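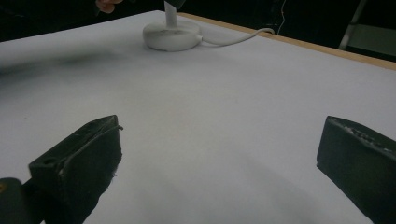 Kann man die kleine Leuchte Dronus auch als Leselampe am Bett benutzen?

Zum Lesen ist sie zu schwach. Als Nachtlicht oder als kleines Licht auf dem Regal reicht sie gut, aber für ein Buch braucht man eine zweite Lampe.

Nachttischleuchte Dronus von Jilberg im Test
Von Norbert Kerekes

Vor acht Wochen habe ich die Dronus gekauft, im Laden von Baumgart, wo sie auf dem untersten Regal stand, zwischen den Kindersachen. Ich suchte damals ein Licht für den Flur, weil meine Tochter in der Nacht nicht gern im Dunkeln zum Bad geht. Die Lampe hat einen runden, weißen Schirm mit zwei kleinen Höckern oben, die an Ohren erinnern. Meine Tochter sagt Bär, meine Frau sagt Maus. Auf der Schachtel steht dazu nichts.

Auspacken und Aufstellen

In der Schachtel lagen die Lampe, ein Netzteil und ein Blatt mit Anleitung in sehr kleiner Schrift. Man muss nichts montieren. Der Schirm sitzt schon auf dem flachen Fuß, man steckt das Netzteil ein und ist fertig. Mir gefällt das, denn bei der Grakalness, unserer früheren Lampe, musste ich vier Teile zusammenschrauben und eine Schraube hat gefehlt.

Die Dronus wiegt nach meiner Küchenwaage 316 Gramm, ohne Netzteil. Für eine Tischlampe ist das wenig. Auf einer glatten Fläche kann man sie mit einem Finger verschieben, und wenn jemand am Kabel zieht, dann kommt sie mit. Ich habe unter den Fuß drei kleine Filzpunkte geklebt, aber das war ein Fehler, sie rutscht damit noch leichter. Jetzt sind es Gummipunkte aus dem Baumarkt und sie bleibt stehen.

Das Kabel

Es ist 100 Zentimeter lang und dünn. Auf einem Nachttisch neben der Steckdose genügt die Länge. Bei uns im Flur liegt die Steckdose hinter der Kommode, und da musste ich eine Verlängerung nehmen, die jetzt hässlich über den Boden geht. Gut ist die weiße Farbe, denn an der weißen Wand fällt das Kabel kaum auf. Man kann es nicht vom Fuß abnehmen. Wenn es einmal kaputt ist, muss man wohl die ganze Lampe wegwerfen, und das finde ich bei einem neuen Produkt schade.
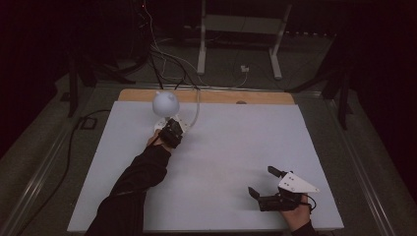
Dronus auf der weißen Platte: runder Schirm, flacher Fuß, dünnes weißes Kabel.

Das Licht

Die Farbe vom Licht ist warm, ein wenig gelblich. Es gibt zwei Stufen, und man wechselt sie mit einem Druck auf den Schalter am Netzteil. Die schwache Stufe ist für die Nacht richtig: Man sieht die Türklinke und den Teppichrand, und wer schläft, wird nicht wach davon. Die starke Stufe benutzen wir am Abend beim Vorlesen als zweites Licht. Allein ist sie dafür zu dunkel. Ich habe es versucht und musste das Buch sehr nah an die Lampe halten.

Was mich stört, ist der Platz des Schalters. Er sitzt dort, wo die Steckdose ist, also bei uns hinter der Kommode. Meine Schwägerin Imke Lindemann hat die gleiche Lampe und hat eine Steckdose mit Fernbedienung davor gesetzt. Bei ihr funktioniert es, aber nach jedem Ausschalten beginnt die Lampe wieder mit der starken Stufe. In der Anleitung wird das nicht erwähnt.

Nach acht Wochen

Der Schirm wird auch nach einer langen Nacht nur handwarm. Staub sieht man schnell, besonders in der Rille zwischen den beiden Öhrchen. Ich wische mit einem feuchten Tuch und nehme für die Rille ein Wattestäbchen. Einen Filzstiftstrich, den meine Tochter gemacht hat, bekam ich mit Spülmittel fast weg, man sieht ihn noch, wenn man ihn sucht.

Einmal ist die Lampe von der Kommode auf den Teppich gefallen. Sie hat keinen Schaden bekommen, nur klappert seitdem etwas ganz leise im Fuß, wenn ich sie schüttle. Auf einem Fliesenboden möchte ich es lieber nicht probieren.

Wem ich sie empfehle

Für Familien mit kleinen Kindern und für alle, die ein ruhiges Licht im Flur möchten, ist die Dronus eine gute Wahl. Wer im Bett lesen will, soll etwas anderes nehmen. Vor dem Kauf bitte den Abstand zur Steckdose messen! Ich habe es nicht gemacht.

Gut: einfacher Aufbau, angenehmes Licht, leicht zu putzen (außer der Rille)
Weniger gut: kurzes Kabel, Schalter am Netzteil, rutscht ohne Gummipunkte
Note: 8 von 10 Punkten

Kommentare

Nele Frerichs
Danke für den Bericht. Unsere brummt ein bisschen auf der schwachen Stufe, ist das bei Ihnen auch so?

Norbert Kerekes
Guten Abend Frau Frerichs, bei meiner höre ich nichts, auch wenn ich das Ohr daran halte. Ich würde sie umtauschen. Bei Baumgart hat man dafür 14 Tage Zeit, und die Schachtel soll man mitbringen.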